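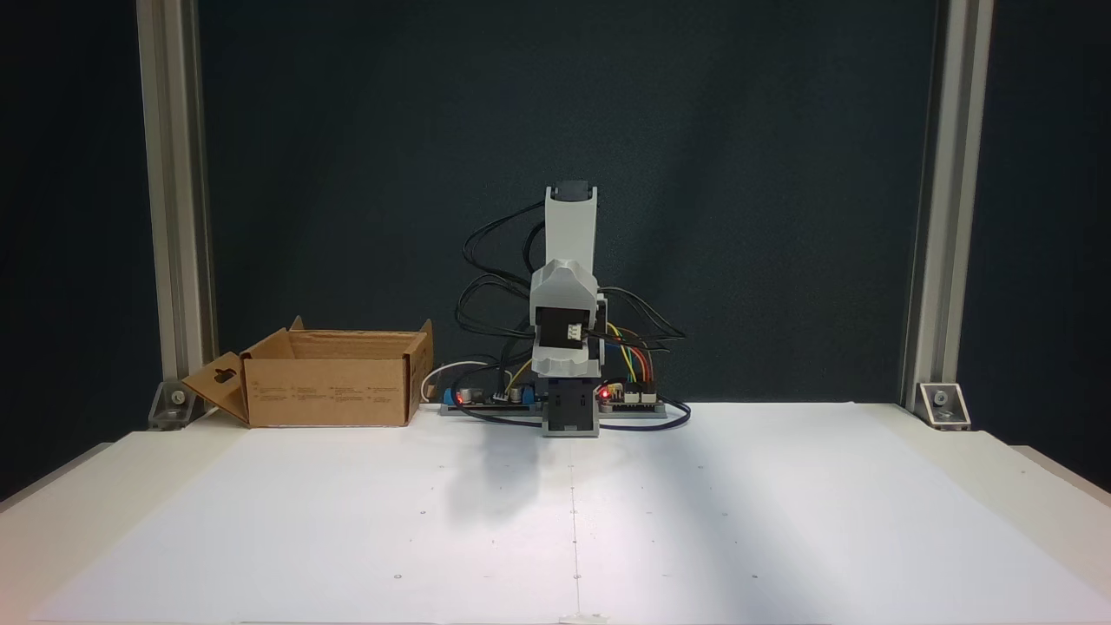 ¿Cuánto hay que reservar para un brazo de sobremesa impreso en 3D, contando todo?
Más de lo que pone la tienda. A mí el kit me salió por 1,246 (con coma a la inglesa en la factura, mil doscientos y pico) y luego vinieron los perfiles, las fuentes y los servos de recambio.

tornillo_flojo
Abro hilo por lo de arriba. En el taller quieren comprar 6 brazos de golpe para el curso y el presupuesto que nos pasó Prenden no trae ni una línea de repuestos. Ni una. Yo pediría dos y a ver qué pasa.

marisma62
Dos te salen peor de precio por unidad. Wallner hace descuento a partir de cinco, eso lo he comprobado yo.

tornillo_flojo
Descuento sobre un precio que inflaron en agosto. Guardo los dos catálogos.

k_rodamiento
El brazo es lo barato. Lo que se come el dinero son las horas: montar la estructura, calibrar, volver a calibrar. Nosotros pusimos 30 horas en la hoja y fueron 62. Y sigo sin fiarme de la repetibilidad que anuncian.

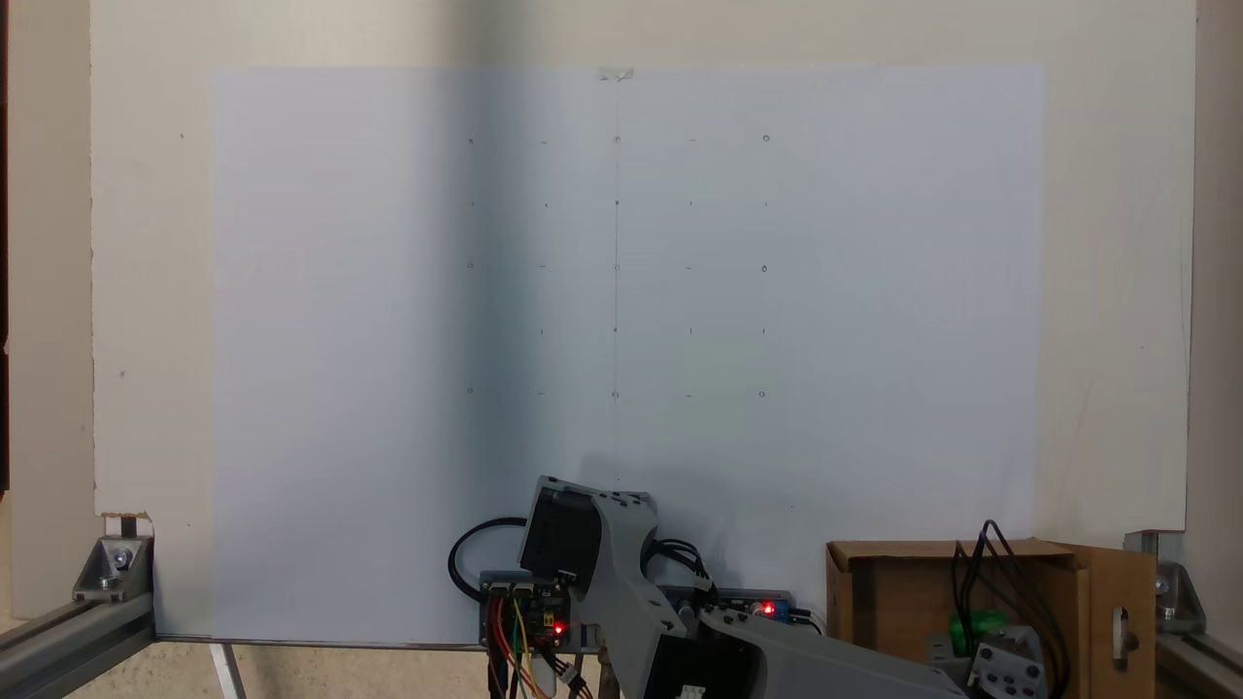
Plantilla a lápiz o boli pegada al panel con celo, con el brazo delante.

marisma62
¿Una hoja de papel? Por favor. Para eso Bekstead vende un patrón rígido.

k_rodamiento
Que cuesta casi lo que un brazo. Con el papel me basta para saber si merece la pena gastar en el otro. Círculos, rayitas y a comparar. Si el kit no acierta ni con eso, el patrón bueno no lo va a arreglar.

marisma62
El papel se comba con la humedad. Estarás midiendo la hoja.

k_rodamiento
Puede ser. No voy a firmar décimas de milímetro con eso, solo descartar lo que sea un desastre.

pepinillo_cnc
¿Alguien ha pedido garantía por escrito a Prundstead? A mí me dicen que «los servos están cubiertos» y en las condiciones pone que los servos son consumibles. Las dos cosas no pueden ser.

tornillo_flojo
Guarda ese correo. Y mete en la hoja cables, conectores y una placa de más por brazo.

marisma62
Una placa por brazo es una exageración. Con una para todos sobra.

tornillo_flojo
Hasta que caen dos en la misma semana con el curso empezado. En fin, mando mañana la contrapropuesta: dos brazos, repuestos aparte y el resto cuando acabe el trimestre. Si alguien tiene precio reciente de perfil de aluminio ranurado, que lo ponga.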